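Painting a stained timber door grey: primer, sheen and order of work

Painting & Finishing > Interior woodwork

Posted by flatheadscrew

I have an internal panelled door to take from dark stain to grey enamel. The house is in Garrido, inland, with dry air for most of the year. The existing coating is unknown. Metho on a rag softens it slightly in one corner and does nothing elsewhere, so I suspect a shellac or similar touch-up over something harder. No bare timber is showing on the faces.

Materials on hand are one can of Skameo bonding primer (water-based) and a part can of Keltis semi-gloss enamel, also water-based, untinted. The paint shop will tint it if I bring them a colour reference.

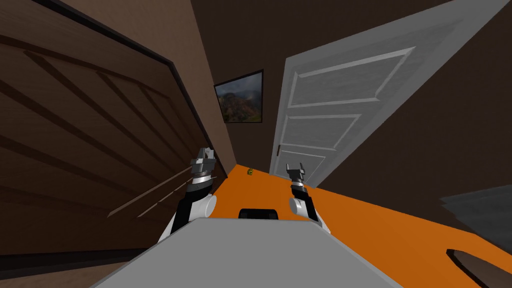

Colour is mostly settled, sheen less so. I want a plain neutral without blue in it, and I'd like the edges of the door to be a shade lighter than the faces. The grey on the broad flat top in the picture, with the thin rim slightly lighter again, is close to the pairing I have in mind. On screen the difference between the two is small, and I don't know whether it would survive on a door that gets window light from one side only. If it needs a bigger step between tints I can live with that.

The mouldings are the other concern. The panels are raised and bevelled and the old finish has built up in the corners of the profile. I can sand the flats by machine, but the corners have to be done by hand and I'd like to avoid rounding them over.

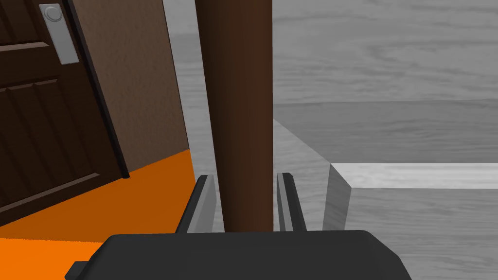 Panelled door, dark brown face, medium brown edge, light grey handle plate.

Specific points I need advice on:

Does the primer go straight over a scuffed stain finish, or is a sealer needed first to stop bleed-through?

Is semi-gloss too reflective for a face with this much moulding?

Should the handle plate come off, or can it be masked? It's a Driltuvitz long plate and the screws are tight. I would prefer not to chew the heads.

Door can be taken off the hinges if there is a good case for it.

Reply from rasp_and_file

Treat it as a bleed risk until proven otherwise. Dark stains, and particularly anything that moves under metho, can come up through water-based primer as a yellow or pink cast. Prime a test patch the size of your hand in the corner that softened and another on a hard area. Leave both for 19 hours or overnight, whichever is longer, then put one coat of your lightest tint over the top. If there is no discolouration after a further day, carry on with what you have. If there is, use a solvent-based or shellac-based stain blocker on the whole door, with the windows open and a proper respirator.

Preparation, in order:

Wash with sugar soap, rinse, let it dry fully. Door faces near the handle hold skin oils, so do that area twice.

Sand the flats with 180 grit. You are only removing gloss. Stop if you see timber.

For the corners of the mouldings, use a fine abrasive pad folded over a thin scraper. Where the old finish has pooled, lift it with the scraper at a low angle before you abrade. Sandpaper on its own will ride over the lump and flatten the crisp part beside it.

Vacuum, then wipe with a barely damp cloth.

Two coats of primer, two of enamel. Sand lightly with 320 between all of them. Start with the panel bevels, then the panel fields, then the horizontal rails, then the vertical stiles, and leave the edges until last. Check the bottom corners of each panel a few minutes after coating. Runs form there.

Semi-gloss is fine for durability but it will show every brush mark on the flat of a panel in side light. Satin hides more. Your can is untinted semi-gloss, and mixing in a flat product to knock it back is not something I'd do with enamel. Add the conditioner the maker specifies and use a 5 cm synthetic brush on the profile and a short-nap foam roller elsewhere.

On the two greys: a small step disappears at the corner where the edge meets the face, as each plane is already lit differently. Ask for the same formula at half strength for the edge and brush both out on card. Hold the cards at right angles, standing where the door hangs. You may find one colour does the job.

Reply from Kettle Flat

Take the plate off. Masking always leaves a ridge and the first time the plate shifts you see brown. For tight screws, run a knife around the outside to cut the old finish, clean out the slots, fit a driver that fills the slot completely and try tightening a hair before you loosen. I've removed almost all of mine this way without damage. Keep the screws in order.

I left my doors hung and it was fine.

Reply from sill_and_sash

Disagree with leaving it hung. Lay it flat on trestles and you get far fewer runs in the mouldings. It does mean doing one face at a time, and the second face waits until the first will take weight, which for water-based enamel was 3 days in my case in May. Put a screw in the top and bottom edges as a handle if you want to flip it sooner.

Also check the clearance before you paint the edges. Four coats on each side adds up, and a door that only just closes now will bind. Plane or sand the hinge side first if it's tight, and don't paint over the hinge leaves.

Follow-up from flatheadscrew

Test patches are on. The soft corner has gone faintly pink under the primer and the hard area is clean, so I'll be buying a stain blocker for the whole door. The plate is off, one screw head slightly marked. Clearance on the latch side is 2 mm at the top and more at the bottom, so I'll take a little off the hinge side before it goes on the trestles. Still undecided on the second grey until I've seen the cards.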